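Equipment Labels and the Annual Inventory: A Guide for Departments

Last revised 7/14/18

This guide explains how departments at the Dellham campus should label equipment and record it in the central inventory. It replaces the section on labels in the earlier Property Handbook. Departments at Elelgate should continue to use their own register until they are notified in writing.

What must be labeled

Any item bought for more than $196 must carry a label and have an entry in the inventory. Items below that price may be labeled if the department wishes to track them, for example when they are lent out often. Furniture is recorded by room and does not need individual labels. Software, glassware and items used up in the course of work are not recorded.

Items on loan from another institution keep the owner's label. Do not place a campus label on them. Enter them on the Loans In sheet, with the return date and the name of the person who signed for them.

Before you begin

Request labels from the Property Office at least one week ahead. They are issued in rolls, and each roll is assigned to a single department. Numbers may not be traded between departments, even when one has run short. You will also need a soft cloth, rubbing alcohol, a printed copy of the room list and access to the Jollov inventory system. New users should write to Azlan Ginting in the Property Office to have an account opened.

Step 1. Choose the position

Place the label on a flat surface that remains in view during normal use. Avoid vents, hinges, battery covers and any part that is removed for cleaning. Do not cover the maker's serial number. If an item has a detachable lid or case, label the main body.

Step 2. Clean the surface

Switch the item off and unplug it. Wipe the chosen area with a little alcohol on the cloth and let it dry fully. Painted or rubber surfaces should be wiped with water only.

Step 3. Apply the label

Peel the label from one corner and press it down from the center outward. Hold it firmly for a few seconds. Leave a clear margin around the code so that a reader can find its edges. A label may face in any direction, as the code can be scanned from every side, but the printed number should not be folded around a corner.
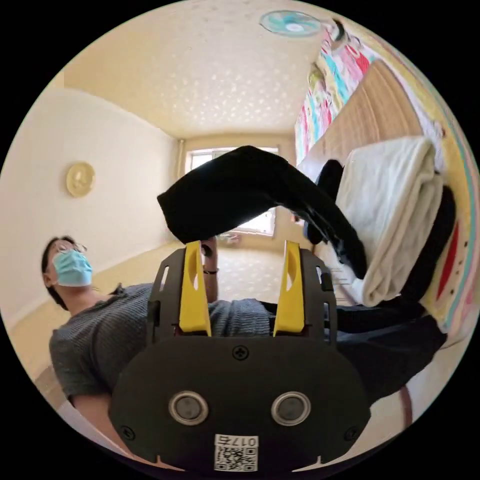 White label with QR code and the number 017.

Step 4. Create the record

Scan the code and select New Item. Enter the label number, the maker's serial number, the room and the name of the person responsible. The purchase order number goes in the Source field. If the order number is not known, enter "none found" - do not leave the field blank, or the record will be held back at the next update.

Describe the item in words that a person outside the department would understand. "Bench scale, 5 kg" is acceptable. "Zacharias's old one" is not.

Step 5. Check the entry

Scan the label a second time and confirm that the correct record opens. Where two records appear, stop and report both numbers to the Property Office. Do not delete either record.

Damaged or missing labels

A label that no longer scans should be replaced with one carrying a new number. Record the old number in the Notes field and mark it as retired. Retired numbers are never issued again. Adhesive left behind may be removed with warm water and mild soap.

The annual check

The annual check takes place each September. Departments with fewer than 1,000 records check every item. Larger departments may check by room, following the schedule sent to them in advance. At the last check the campus inventory held 1,836 records, of which 53 could not be matched to an item. Most of the unmatched records were for equipment that had changed rooms without a transfer form.

Moves between rooms in the same department may be entered directly in Jollov. A move to another department requires a transfer form signed by both heads.

Questions about this guide may be sent to Rekha Lobo, Property Office, Dellham. Please include the label number in the subject line.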